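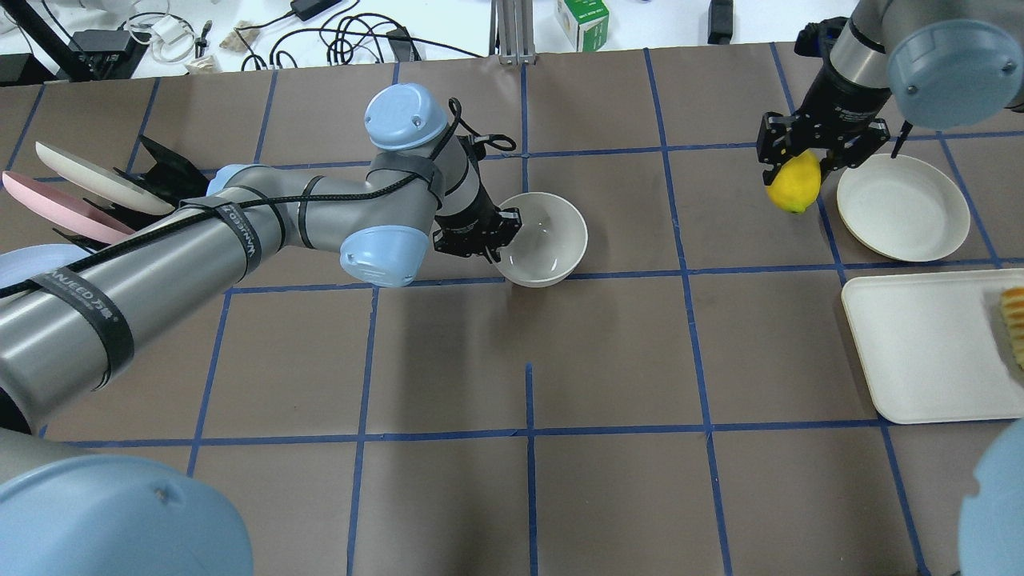

A rack, a bowl and a lemon on a table marked off with blue tape.

Dish rack

A dish rack (or dish drainer, or plate stand, depending on whose kitchen you grew up in) is an open frame that holds plates on edge so water can run off and air can get between them. I've been writing up kitchen things for this site since January, and the rack is the entry I kept putting off, mostly because I like them too much!

Types

The basic kind is a row of slots or prongs, one plate to each gap. Wire ones are the classic, wooden ones fold flat, and molded black ones are what I see most in small apartments now. My own is a Keskin with 7 slots – I paid 700 for it at the Drutska market, in local money, and Intan Teoh still says I was robbed. The bigger Vernside model has a drip tray underneath, which I find a pain to scrub.

Use

Plates go in on edge, all facing the same way, with a gap between the deep ones. A slight lean is fine. Bowls are another matter, and I'd keep them out of a plate rack altogether. A small white bowl does far more good on the table with a lemon in it.

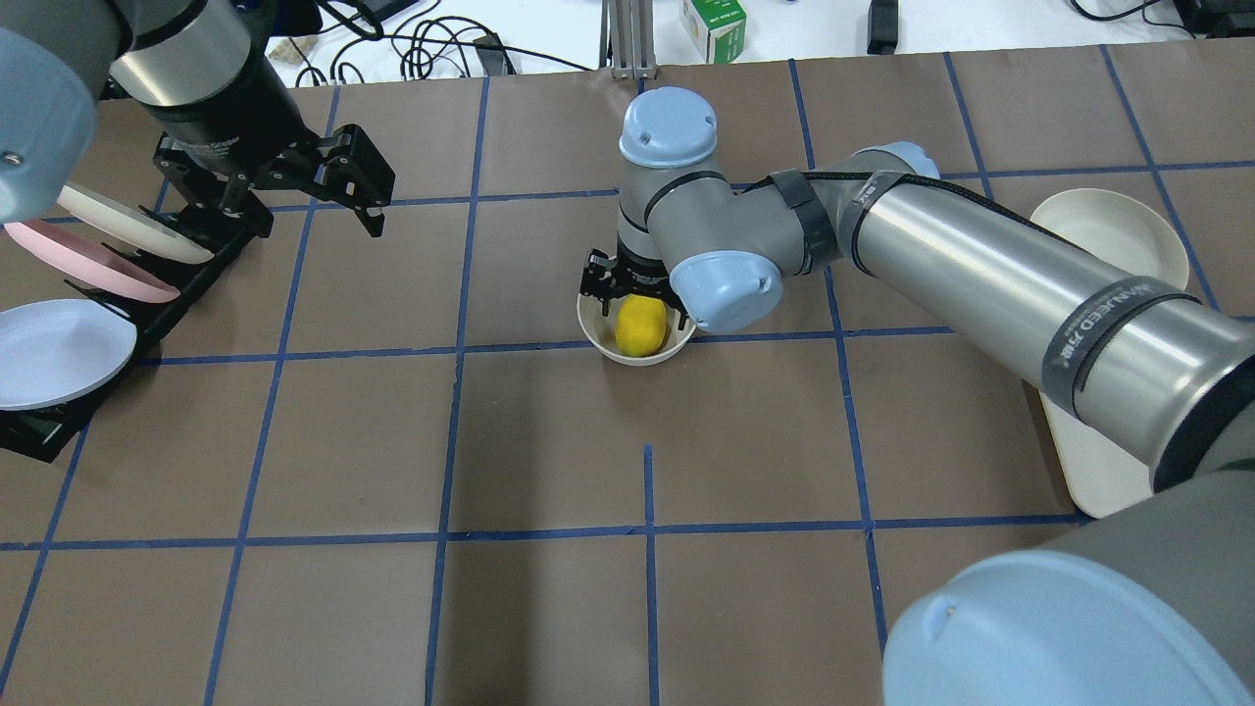 Mixed colors look lovely in a rack, by the way. White, cream and a pink one in between, and you hardly need a shelf display. Nazma Hettiarachchi keeps her everyday plates in the rack all year and has given the cupboard over to jars, which I've been tempted to copy.

Care

Slots collect gray gunk where the rims sit. I soak mine in warm water with a splash of vinegar, then go at it with an old toothbrush. Lemon works too, and smells better.

See also: Draining board; Plate rail; Fruit bowl

Last edited Nov 28, 2020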